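Nendska Tuile Stencil Set, 3 Shapes

Item 547. In stock again from Sun 6 January.

With this set you can make thin cookies which all have the same size and the same thickness. Put the stencil on a baking mat, spread the batter over the opening with a flat knife, and lift the stencil straight up. After baking you have only a short moment to bend the cookie, so please prepare your rolling pin or small cups before you open the oven.

The set includes one leaf, one round and one long rectangle. The long one is made for rolling into cigars. It was new in December and we were asked for it many times at our Brellside shop.

The stencils are soft plastic and they can be cut with normal kitchen scissors, if you want to change the shape. Please do not put them in the oven. They are only for spreading. 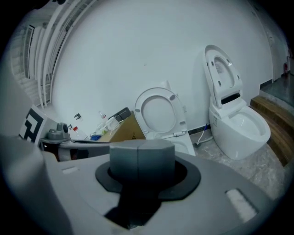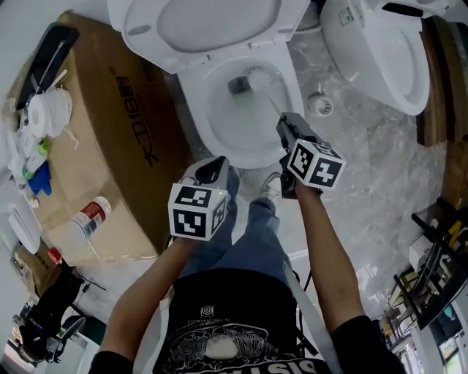

Cleaning and storage

Wash by hand in warm water with a little dish soap. Butter batter becomes hard when it dries, so let the stencil soak first if you forgot it on the counter. Do not use a metal sponge, the edges will become rough and then the cookie has also a rough edge. Keep the stencils flat, for example under your baking trays. If one is bent, leave it under a heavy book for one night.

Which batter is good

The batter should be soft like thick yogurt. If it runs under the stencil, cool it in the refrigerator for 30 minutes and stir it again. For the leaf shape we use the Mousavi almond recipe, printed on the card in the box. One portion gives some 20 cookies. Batter with big pieces of nut does not spread well through the leaf, please grind the nuts fine.

Goes well with

Flirberg offset knife, small
Flirberg baking mat, half tray
Nendska cookie tin, tall

Returns

Unused sets can be sent back in the closed box. If a stencil arrives broken, write to us with your order number and we send a new one.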